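The robotics club at Grondau has moved on from blocks to cloth. This term's project is hats: the arm has to pick up a cap by its fabric and deal with a wooden stand that has a round base and a thin post. Members wrote the grasp routine themselves and log every attempt in Clestora, the club's shared notebook -- 233 entries so far.
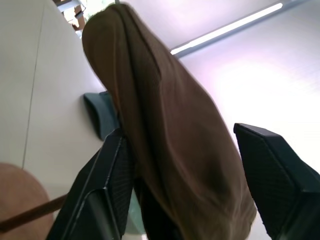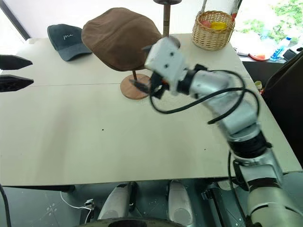
**Grondau, Sunday, June 19, 2022** -- Soft fabric is harder than it looks. A cap folds differently each time it is held, so a grip that suits one attempt may be wrong for the next. The wrist camera helps with the folds, and the head view is used to line up the arm with the stand.

Work continues through the summer. The club plans to show the project at the Tradix student meet in November, where each team gets 10 minutes at the table. New members can join at any session, and no programming experience is needed.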